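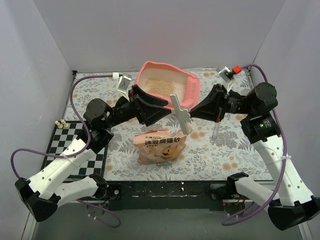

Dye notes, Kurkilwood back room, 11th May

Onion skins again. I know, I know, I said I was done with them after the mustard disaster, but Marichka turned up with a whole pillowcase of skins from the Ukholm market and I couldn't let them go moldy in the shed. Besides, I still want a proper tan-orange. The blossoms on the leafy gray and white print are pretty much the color I have in my head, warm but a bit dusty, and everything I've pulled out of the pot so far has been either school bus yellow or mud.

Cloth is the Clova linen, the heavier weight, same bolt as last time. I scoured it properly this round. Washing soda and a squirt of the plain soap, long simmer, and the water came off the color of strong tea, which tells me I never scoured the last lot anywhere near enough. I think that explains the blotches on the apron panels. If anyone is using cloth from the lower shelf, assume it has NOT been scoured unless there's a knot tied in the corner. I'm tying knots from now on. Labels fall off.

Mordant

Alum, no cream of tartar. I left it to soak overnight in the blue bucket with a plate on top to keep everything under. The plate is the chipped one, please don't put it back with the lunch things!

For the wool I had 4 skeins of the Dambrauskienė yarn left over from the shawl kit tests, so those went in a separate bath. It's lovely stuff but it felts if you so much as look at it crossly, and I brought it up to heat very slowly and didn't stir, only pressed it down now and then with the back of the spoon. One skein got a bit fuzzy at the tie end anyway. Tied too tight, I think. Looser figure-eights next time.

The pot

Mixed yellow and red skins, more yellow than red. I didn't weigh them. Marichka will read this and sigh, and she's right, but the scale needs a battery and I'd already filled the pot. Call it packed to the rivets of the handle before water, then water to a hand's width below the rim.

Simmered the skins for 60 minutes, lid on, window open (it really does smell like soup, and then it smells like soup somebody forgot). Strained through the old curtain. Do this step outside. I did it over the sink and there are now little papery bits in the drain trap that I'll have to deal with later.

First dip, linen: went in wet, came up a clear gold after a few minutes and then deepened to something like marmalade. Pretty! But too clean. I pulled one strip early and one strip late and the late one is the better of the two, much rounder.

First dip, wool: much faster and much louder. The skeins went straight to orange and kept going. I took them out sooner than I meant to because I got nervous, and they've dried to a color Marichka calls "carrot soup with cream" and I call a success.

Saddening with iron

Now the part I was scared of. Last time I tipped the iron water in by eye and turned two yards of good linen into something you'd wipe a bike chain with. So this time I did it a tiny bit at a time in a separate bucket of warm water, and dipped test strips before letting the real cloth anywhere near it.

Strip A, one capful, in and straight out: hardly any change, maybe a shade quieter.
Strip B, same bucket, left while I counted to 41 (I meant to go to forty and lost my place): this is the one. The gold drops back, the orange stays, and it looks like it has already been in someone's linen closet for years.
Strip C, two capfuls, same count: olive. Nice olive, wrong job. Keeping it for the bag linings.
Strip D, forgot about it while answering the door. Bike chain.

Strips are stapled to the card inside the cupboard door, with the letters written on the card and not on the cloth, because the laundry pen bled all over the last set.

Then I did the main length as per strip B, with much sloshing about so no fold sat still for long. Rinsed until clear, hung on the shade side of the yard. There is one darker crease near the selvage where it must have doubled over in the bucket. I can cut around it. If I were doing it again I'd use the wide tub, never mind how heavy it is to empty.

Odds and ends

The afterbath is still going. I threw in a couple of old tea towels with no mordant at all, to see, and they took a soft peach that I don't trust to last. One of them is going on the windowsill with half of it under cardboard. Will look again before the end of May.

The alum jar is nearly empty. We need to order more, and the kind from the garden place clumps, so please go back to the old supplier even if it costs a bit more.

Marichka Antoniuk wants to try avocado pits next and has been saving them in our freezer, in the bag marked 2. Do not throw them out, do not move them next to the bread. She says pink. I say beige, and there's a bun riding on it.

Also want to test whether the iron bath keeps. I've put the leftover in the jam jar with the red lid and pushed it right to the back of the low shelf, away from the alum, away from the wool, away from everything. It's rusty looking already. If it's gone strange by next session I'll just start a fresh one.

To do: battery for the scale, clear the drain, looser ties on the skeins, find the good tongs, iron the linen while it's still a bit damp so I can see the real color flat.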